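## 3.2 Control labeling and first-use errors in built-in kitchen appliances

Participants were recruited in two waves through the Ornus tenant register. 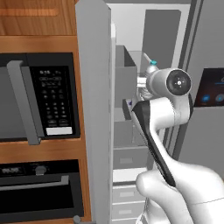

*Figure 2. Rendered view of a wooden cabinet with a built-in microwave above a wall oven. The microwave's control panel is to the right of the door window.*

The register lists 646 households, of which 202 returned a complete questionnaire. Households that had replaced a cooking appliance in the previous year were kept in the sample but coded separately, as Parsa's earlier work on the Bustia estate had found that recent buyers report fewer errors and remember them in more detail. No payment was offered in the first wave. A grocery voucher was added in the second, and the response rate rose, mainly among tenants living alone.

The questionnaire asked respondents to recall the last time they had pressed a wrong key on a microwave and to name the key they had meant to press. Answers were sorted into slips (the right key was known but missed) and mistakes (the wrong key was chosen on purpose). Barredo and Parsa coded all answers independently. Disagreements were settled by discussion, and 26 answers that could not be settled were dropped from the analysis of error type but kept in the totals.

Slips were reported mostly for keypads with closely spaced keys. Mistakes clustered on keys marked only with a symbol – defrost and power level were named most often – and on keys whose function changed with the mode. Setting the clock was treated as a separate task. Many respondents said they had never set it after a power cut, and several said they no longer looked at it. These answers were not counted as errors.

Mounting height was recorded by the respondent with a paper tape supplied with the questionnaire. The measure was taken from the floor to the lowest row of keys, with shoes off. In the Mercado buildings the cabinets had been fitted to a single plan, so variation there was small, and the effect of height was estimated from the Sturo buildings alone. Respondents whose lowest row was above shoulder level reported more slips than the rest. The difference remained after adjustment for age and for use of reading glasses, but it was not found for mistakes.

Two limits apply to these results. Recall of minor errors is poor, and the counts should be read as lower bounds. The tape measure was also returned unmarked by a number of households – in those cases height was treated as missing and no value was imputed.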